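About Broment

Markers, cups, paper and the tables they go on

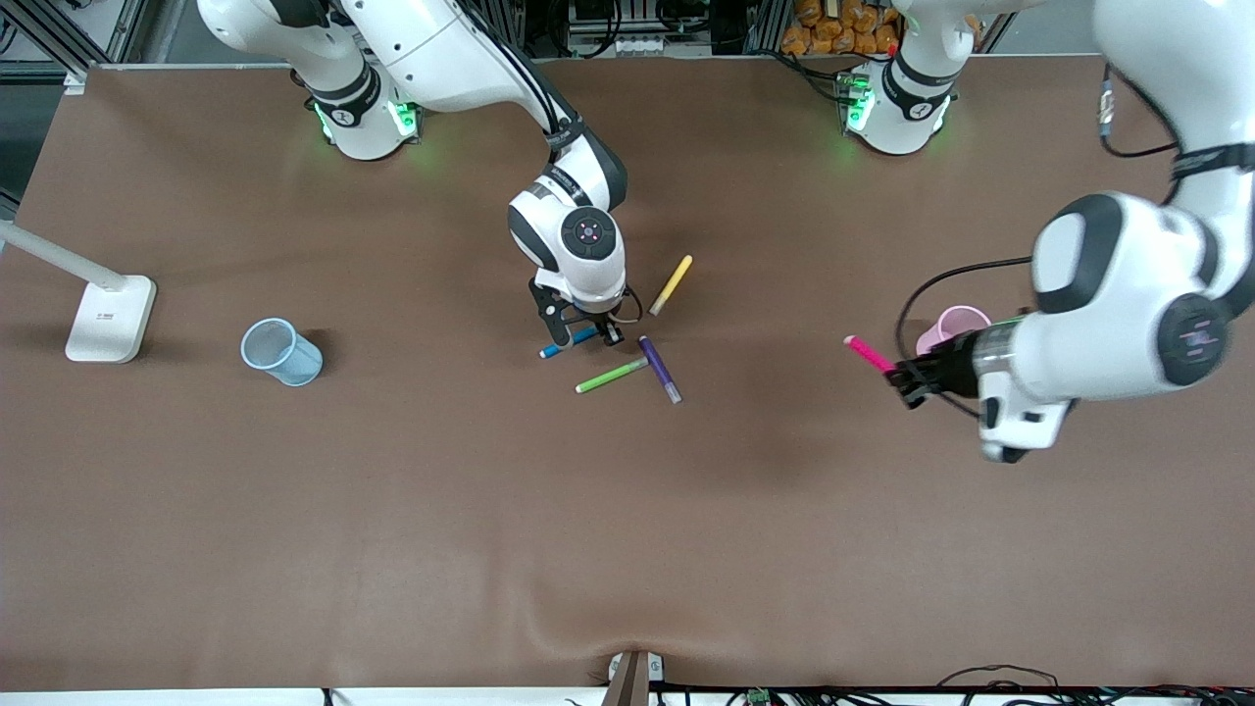 Photo: Valentin Trummer / Broment

Broment supplies drawing materials and table setups to schools, after-school programs, libraries and community rooms. We sell markers, cups to stand them in, table coverings and refill packs. We also run drawing sessions in our own workroom, and most of what we sell has been used there first.

The company was started by Ottilie Fuchs and Reto Rüegg, who had shared a classroom for several years and kept running into the same problem. The markers were fine on the first day of a term. By January half the caps were gone, the yellows were dirty at the tip from being dragged through other colors, and a good part of every lesson went to looking for a pink that still worked. They began putting together their own sets for colleagues and, after a while, for other schools.

What we make and sell

Our main product is the Flaseo table set. It comes with washable markers, plastic cups and a covering sized for the table you have. Colors can be ordered as a mixed set or singly. Yellow and black run out before the others in most classrooms, so we sell those two in larger refill packs.

The cups are plain and wide at the mouth. We tried trays, zip pouches and a wooden block with drilled holes before settling on cups. The block looked good on a shelf, but younger children could not get the markers back into it without help. Pouches were closed with the caps left off. With a cup, a child can drop a marker in from any side of the table and the colors stay in view.

Lehner is our range of table coverings. They come as paper on a roll or as cut fabric, in brown, gray and off-white. Brown is the one we use ourselves. Marker stains show less on it, and bright colors are easy to find when they are lying on it. Paper coverings will wrinkle near the edge if people lean on them. Tape at the corners helps, and so does cutting the sheet long enough to fold under. The fabric covering can be washed at a warm setting and should be dried flat.

Erkex is our refill and return service. Schools send back used-up markers in the box the new ones came in. We sort them, pass the barrels on for recycling where the local plant accepts them, and keep the sound caps. Spare caps are free with any refill order – just say which colors you need.

The workroom

The workroom is on the ground floor of our building, which dates from 1821 and was a grain store for much of its life. The walls are thick and the windows are small, so we rely on lamps over the tables. Groups of up to 25 can book the room for a morning or an afternoon. The price covers paper, markers and one member of staff. Bring aprons if you want them.

A session starts with the materials out on the tables and ends with everything put away. We allow ten minutes for the putting away and it usually takes all of it. Markers are picked up, capped until they click, and sorted into the cups by color or by table, depending on the group. Anything that has rolled onto the floor is checked before it goes back in.

Teachers often ask how we store markers between sessions. Ours lie flat overnight in shallow drawers and go into the cups in the morning. If you keep yours in cups all the time, stand them cap down. Dual-tip markers should always be stored flat.

Who we are

Ottilie Fuchs looks after product design and the workroom program. Reto Rüegg handles purchasing and the accounts, and drives the van on delivery days. Raelene Kereama joined from a public library, where she ran the children's activities, and now leads most of the group sessions. Tshepo Sithole manages orders and the Erkex returns, and is the person you will reach if you call about a missing box. Valentin Trummer takes the pictures for our catalog and website and looks after the sample room.

We supply about 200 schools and programs. Most are within a day's drive, and we deliver to those ourselves. Orders going farther are sent by parcel service, with the cups nested and the markers packed flat.

Ordering and visits

Schools can order by invoice with 30 days to pay. There is no minimum order for refills. Table sets are sold in any quantity, but the covering has to be cut to size, so please measure the table before ordering and give us the length and width of the top. Round tables are possible – send the diameter. Cut fabric coverings cannot be returned.

Samples of the paper and fabric are free. Ask for the Lehner swatch card, which has all three colors in both materials. We can include a pair of markers so you can try them on it.

The sample room is open on weekday mornings during the school year, and at other times if you call ahead. Parking is behind the building, through the second gate. The front door has 2 steps; the side entrance is level and opens directly into the workroom. Ring the bell there and someone will come.

Page last updated May 3, 2026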